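October
By Essam Lamrani

Keeping a singing bowl or hand drum in good order at home

Most trouble with bowls, frame drums and rattles comes from where they are kept. A shelf over a heater will slacken or split a skin head in one winter. Pick an inside wall, away from the stove and out of direct sun, and leave the drum there between sessions.

Wipe metal bowls with a dry cotton cloth after playing. Finger marks left for a few weeks will darken the rim. If the colour has already changed, use warm water and a drop of dish soap, rinse, and dry straight away. Skip the brass polish. It gets into hammered marks and is hard to shift.

Goatskin heads go flat on humid days. Hold the drum well back from a lamp and turn it slowly until the tone comes up. Stop there — too much heat and the skin pulls away at the tacks. I do mine at 4 in the afternoon if we are singing that evening.

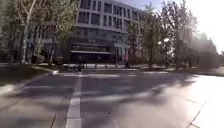
Can a buzzing bowl be fixed?
Often the bowl is fine and the cushion is the problem. Take it off the cushion, set it on a folded wool sock and strike it again. If the buzz stays, look for a hairline crack near the rim. A cracked bowl can't be mended at the kitchen table.

Wooden strikers dry out and shed fibres. Rub them with fine sandpaper, then a little walnut oil, and leave them overnight on newspaper. For suede-wrapped ones, brush the nap with an old toothbrush. Replace the suede when it goes shiny, as it will slip on the rim.

For storage I use a Husudis crate with a towel between each piece. Heaviest bowl goes on the bottom. Rattles go in a separate bag so the seeds don't get crushed, and the drum hangs on two padded pegs with its face to the wall.

Check cords and hanging loops every spring. Waxed cotton lasts longer than jute.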